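Allesia trials shared baskets for small snack orders

Allesia has begun packing small snack orders in open plastic shopping baskets at its Iltura shop, replacing the paper bags used until now. The trial started Fri 26 July and covers orders of up to 20 items.
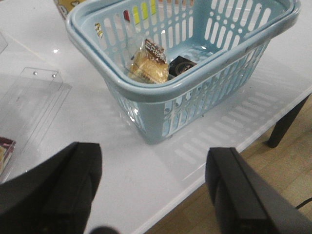

Nerys Meredith
Retail Operations Reporter

The basket is light blue plastic with slotted walls and handles that fold down to the rim. Wrapped cakes and small boxes go in first, flat on the floor where there is room. Larger packs stay on the table until the order sheet has been checked.

Packing lead Kaan Sönmez said the slots let staff check the lower items without lifting anything out. "With a bag you had to unpack it to find a small box," he said. "That was slow on a busy day."

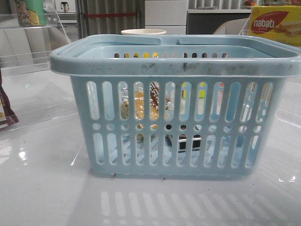 Handles are kept down during packing and raised only for handover. Baskets come back to the counter after pickup and are wiped before reuse. The shop has 300 of them, stored in stacks of 23 or fewer under the rear shelving.

Sönmez said rims mark easily and may need a stronger cleaner. Allesia will review packing times in August before ordering baskets for its Berisha shop.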